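About Usell

Hello! I'm Horațiu Neagu and I run Usell, a little language school above the bakery in Buten. I started with two pupils and a borrowed whiteboard – we now have 197 on the books, and I still teach the beginners myself.

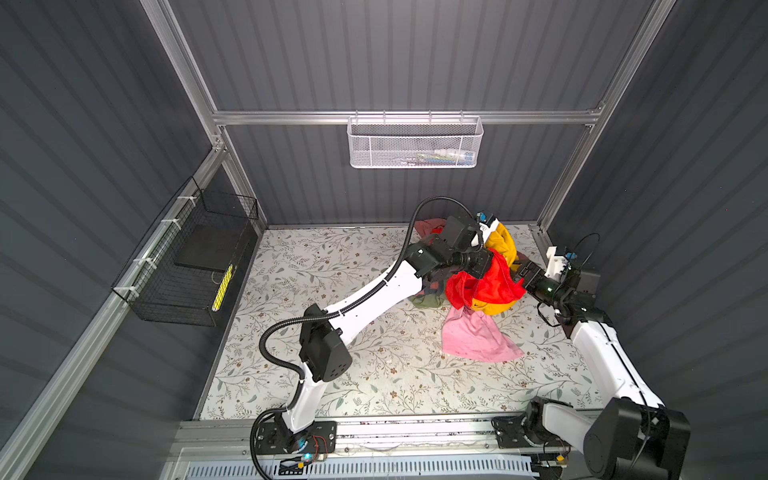
Do I need to know any grammar before I start?
None at all, we pick it up as we chat.

Groups are small and lessons last an hour, with tea (and usually a bun) halfway through.
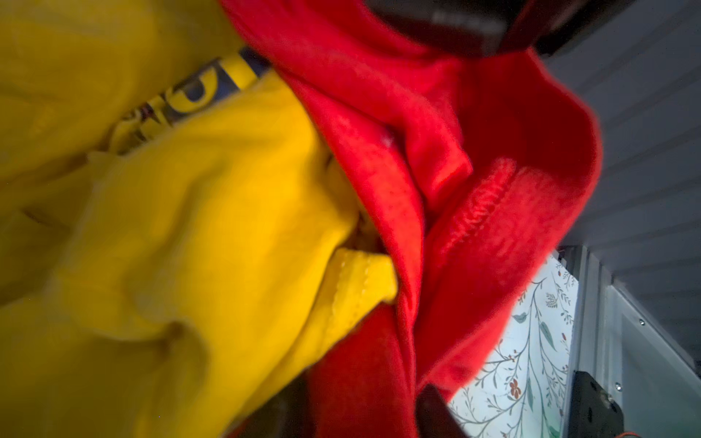
Bright yellow fabric with a stitched hem

Our summer course runs through July, mostly outdoors, and 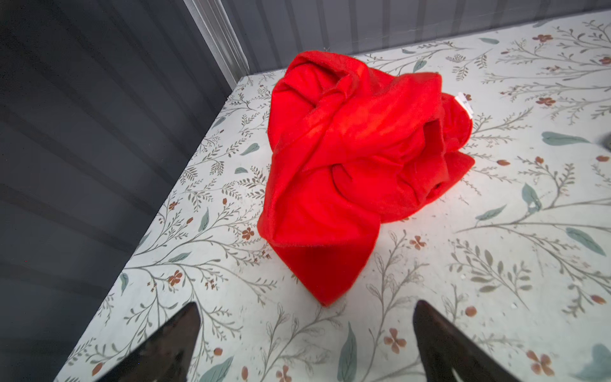

if it rains we squeeze into the back room and play word games. Come and try a lesson!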